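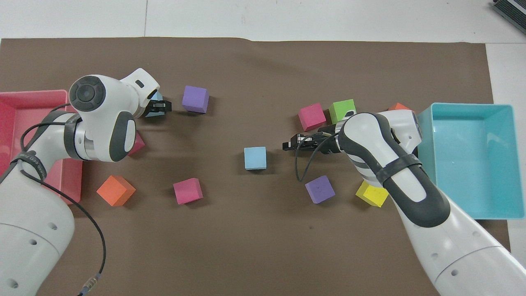 Foam cubes, two trays and brown paper on the white table.

Last updated: April
2 min read

I bought the Wetari foam cubes for sorting games and I've had them out most mornings since. Four stars from me! The colors are the best part — purple, magenta, orange, green and a really pretty light blue — and they're easy to tell apart even at 4 in the afternoon, when my kitchen gets gloomy. They're small, they're quiet when they drop, and they wipe clean (I tested this with jam, not on purpose).

The shallow trays are fine. I like the turquoise one more than the pinkish red. I do wish they had taller sides, though, as cubes hop right out if you carry them too fast. Brown paper underneath is my own addition and I'd recommend it, cubes slide less. I paid $12 at Camargo and I'd buy a second set.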